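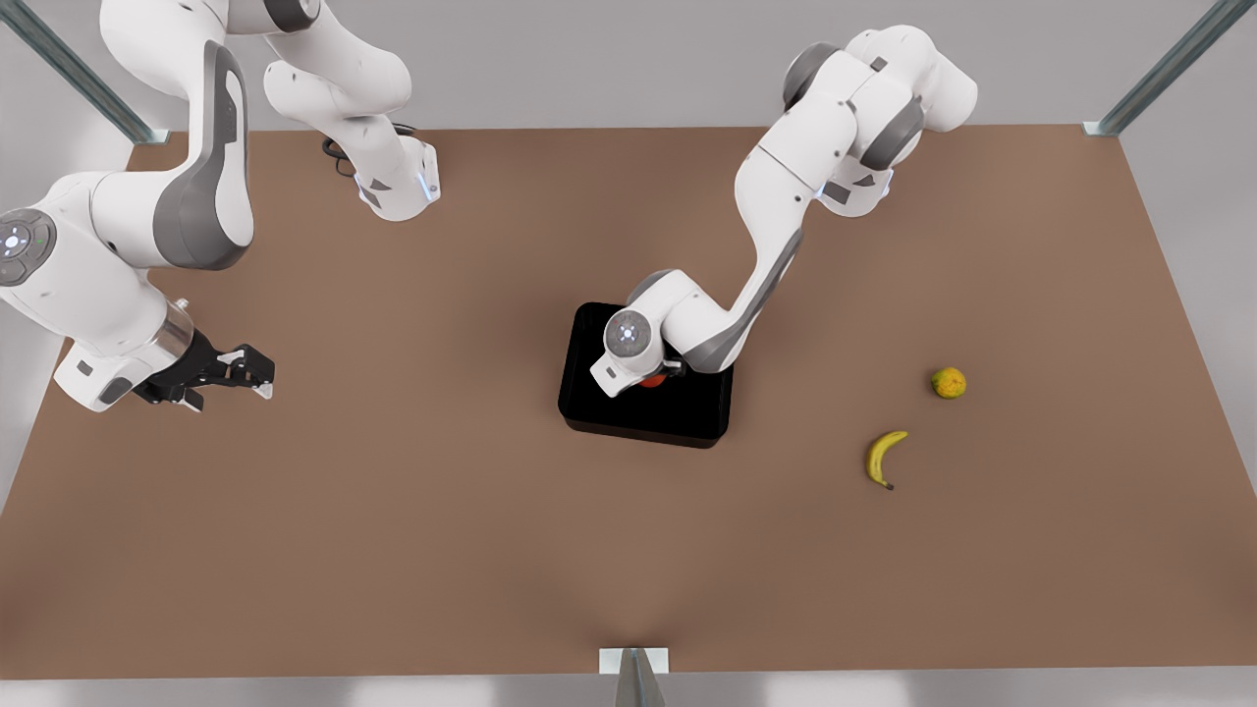

ミモン生活メモ > 家のなか > 収納と保管 > 家庭の薬の保管と処分

収納 掃除 台所 洗濯 工具 防災

家庭の薬の保管と処分

家庭にある薬は、処方薬、市販薬、外用薬、点眼薬が混在しやすい。保管温度も使用できる期間も剤形ごとに異なるため、一つの箱にまとめて入れると管理が崩れる。以下は置き場所、容器、表示、点検、処分の順に手順をまとめたもの。個々の薬についての判断は、添付文書と薬局の指示を優先する。

温度表示の読み方

日本薬局方では、標準温度は20℃、常温は15～25℃、室温は1～30℃、冷所は別に規定がない限り1～15℃と定められている。「室温保存」とある薬は、夏の閉め切った部屋では上限の30℃を超えることがある。冷房を切って外出する家では、最高温度を記録できる温度計を保管場所に一日置き、実測してから場所を決める。

冷所保存の薬は冷蔵庫に入れる。冷気の吹き出し口の近くは凍結のおそれがあるので避ける。チルド室も0℃付近まで下がる機種が多く、液剤や坐薬には向かない。ドアポケットは開閉のたびに温度が変わる。中段の手前側に、食品と接触しないようふた付きの容器で置く。

指示のない薬を冷蔵庫に入れる必要はない。出し入れの際に結露し、錠剤や散剤が吸湿する。シロップ剤には低温で成分が析出するものもある。

置き場所

適さない場所は次のとおり。

・洗面所、浴室の隣の棚(湿度)
・コンロ周辺、炊飯器や電気ポットの上の棚(熱、蒸気)
・窓際、テレビ台の上(直射日光、機器の発熱)
・車内(夏季の高温)
・小児の手が届く高さの引き出し

廊下の収納や寝室のクローゼット上段は比較的温度が安定する。北側の部屋でも、外壁に面した棚は冬に結露することがあるため、奥の壁から離して置く。

小児がいる家では、高さに加えて施錠できる容器を使う。踏み台になる椅子や箱が近くにあると、高さだけでは対策にならない。外から見えない不透明な容器のほうがよい。

容器の寸法

薬箱は、薬局でもらう薬袋を折らずに立てられる大きさを基準に選ぶ。筆者の家で使っているのはレカの浅型ケースで、内寸の幅270mm、深さ80mm。錠剤シートと軟膏はこれに収まる。シロップの瓶と薬袋は高さが足りず、別にメラードの縦型ボックスを用意した。消毒液は400mLのボトルを1本、薬箱には入れず、倒れない棚に単独で置いている。アルコールを含む製品は火気から離す。

仕切りは細かくしすぎない。次の区分で運用できる。

・服用中の処方薬
・頓服薬
・市販の内服薬
・外用薬、点眼薬
・体温計、絆創膏などの用具

服用中の処方薬は家族ごとに容器を分け、名前を表示する。同じ成分の薬を家族の複数人が服用している場合、混同は容器を分けるだけでは防ぎきれない。薬袋ごと保管すれば氏名、用法、調剤日が手元に残る。

小分けと移し替え

PTPシート(錠剤を押し出す包装)は、一錠ずつに切り離さない。包装ごと飲み込む事故があり、切り離しを防ぐために現在のシートは横または縦の一方向にしかミシン目が入っていないものが多い。はさみで切ると角が鋭くなり、飲み込んだ場合に食道を傷つける。

一週間分のピルケースに移す場合は、吸湿や光に弱い薬がないか、先に薬局で確認する。飲み忘れが多いときは、自分で移し替えるより、処方医や薬局に一包化を相談するほうが確実。費用と可否は処方内容による。

瓶入りの市販薬に詰めてある綿やビニールは輸送中の破損防止用で、開封後は捨てる。戻すと湿気や汚れの原因になる。乾燥剤は最後まで残す。

液体を飲料の容器に移すことはしない。内容物を表示していても誤飲は起きる。

表示のつけ方

市販薬の使用期限は未開封の状態に対する期限であり、開封後には適用されない。開封したら、その場で容器に開封年月を書く。油性ペンが乗らない容器には、幅の狭い白いテープを貼って書く。使用期限、ロット番号、成分表示の上には貼らない。

外箱と添付文書は捨てない。箱が大きくて収まらない場合は、商品名と期限の面を切り取り、添付文書と合わせてチャック付きの袋に入れる。副作用が疑われるときや他の薬との併用を確認するときに、成分名が必要になる。

剤形別の扱い

点眼薬:市販のものは、開封後の使用期間が製品ごとに添付文書に記載されている。処方の点眼薬は1か月を目安とするものが多いが、防腐剤を含まない製品や1回使い切りの製品はこれより短い。容器の先がまつ毛やまぶたに触れると、内容液が汚染される。濁りや浮遊物が見えたら、期間内でも使用しない。遮光袋が付属するものは袋に入れて保管する。

軟膏、クリーム:チューブの口を拭いてからふたを閉める。壺型の容器に詰められた混合調剤の軟膏は、分離や変色が起こりやすい。チューブのままの製品と同じ期限で考えない。

坐薬:先端を上に向けて立てる。体温付近で溶ける基剤のものは冷所に置く。一度溶けて再び固まったものは成分が偏っている可能性があるので使わない。

シロップ:水などで希釈して調剤されたものは、指定の服用日数が過ぎたら処分する。

湿布:開封後は袋の口を折り、チャックを閉じる。乾いて粘着力の落ちたものは処分する。ケトプロフェンを含む製品は、はがした後も貼付部位に紫外線が当たらないようにする必要がある。使用後4週間は注意が必要で、残りを後日使う場合も同じ。

残った処方薬

処方薬は、そのときの診断、年齢、体重、腎機能などに応じて出されている。症状が似ていても、以前の残りを自己判断で服用しない。家族や知人に渡すことも避ける。抗菌薬は指示された日数を飲み切るのが原則で、残りを次の発熱に備えて取り置く使い方はしない。

飲み忘れで定期薬が余っている場合は、捨てる前に残数を数えて薬局に持っていく。薬剤師が処方医に照会し、次回の処方日数を調整できることがある。薬袋、残薬、お薬手帳の三点をそろえて渡す。台所に残薬用の袋を一つ掛けておき、受診の前に中身を確認する方法が手間が少ない。

点検

点検は年2回、6月と12月に行う。6月は高温期の前、12月は年末年始の休診に備える時期にあたる。筆者の家で12月に点検した際、期限切れは9点あった。内訳は外用薬と点眼薬がほとんどだった。

手順

1. 中身をすべて出し、箱の内側を乾いた布で拭く。
2. 使用期限と開封年月を確認する。
3. 名称または用法のわからないものを分ける。
4. 錠剤の変色、割れ、におい、シートの破れを見る。
5. 体温計の電池を確認する。
6. 不足分を控える。買い足しは一つずつにする。

内容を特定できない錠剤は使用しない。刻印から調べられる場合もあるが、保管状態まではわからない。

処分

分別は自治体の区分に従う。一般的な方法は次のとおり。

錠剤、カプセル:シートから出し、紙に包むか封筒に入れて可燃ごみに出す。シートはプラスチックとアルミの複合材で、扱いは自治体により異なる。

散剤:飛散しないよう、袋のまま、または紙に包んで可燃ごみに出す。

液剤、点眼薬:古紙や布に吸わせ、ポリ袋に入れて可燃ごみに出す。流しやトイレには流さない。

軟膏:中身を紙に絞り出して包む。チューブは材質に応じて分ける。

エアゾール:火気のない屋外で、風下に人がいない状態でガスを抜く。穴開けの要否は自治体の指示による。

自己注射の針、血糖測定の穿刺針:家庭ごみに出さない。指定の容器または硬いふた付き容器に入れ、処方を受けた医療機関か薬局に返却する。吸入薬の容器や貼付剤にも個別の指示があるものがある。

医療用麻薬:残った場合は、交付を受けた医療機関または薬局に返却する。家庭で廃棄しない。

捨てる薬は、収集日の朝まで手の届かない場所に置く。ペットのいる家では、ごみ袋に入れた後も同じ扱いとする。個人名の入った薬袋と説明書は、氏名の部分を裁断する。

持ち出し用

非常用の袋に定期薬を入れる場合は、同じ薬を入れたままにせず、新しい処方を受けたときに入れ替える。夏の玄関収納は高温になるため、薬だけは室内の別の袋に分け、持ち出す順番を紙に書いて貼る。冷所保存の薬がある家は、保冷剤と断熱袋を同じ棚に置く。保冷剤は布で包み、薬に直接当てない。お薬手帳は最新のページの写しを袋に入れる。電子版を使っている場合も紙の控えを1枚用意する。

カテゴリー:収納と保管/薬箱・救急用品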